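Self storage in Murnudard, moving out in November

plainjane74
Need somewhere for the contents of a two-bed flat while we wait on the new place. Fludurton Storage quoted £77 a week. Is that normal?

tinshed
Bit steep. I paid Lui less for the same size, but you have to bring your own padlock.

moss_end
Lui is fine until you want to get in after 6pm. Fludurton lets you in up to 10pm. I'd pay the extra.

tinshed
Who visits their storage at 10pm?

moss_end
People with jobs. Also check the insurance. Mine only covered £2,000 and the sofa alone was most of that.

plainjane74
Thanks. Boxes or plastic bins?

oldgreycoat
Cardboard. It stacks better and you can recycle it after.

moss_end
Disagree. Cardboard went soft on me over one winter at Pleltness. Plastic every time, all one size, and label the short end.

oldgreycoat
Pleltness is a damp building, that's hardly the box's fault.

moss_end
Blue ones, same size, side by side.

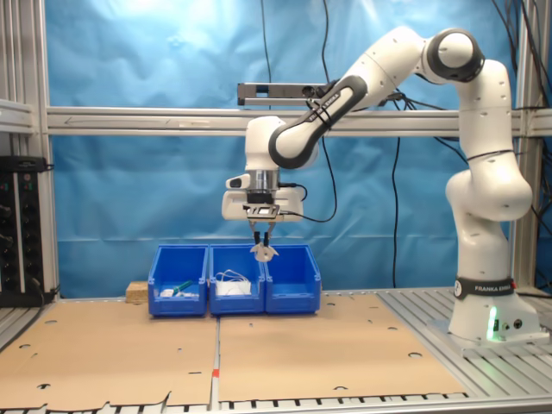
Three blue storage bins in a row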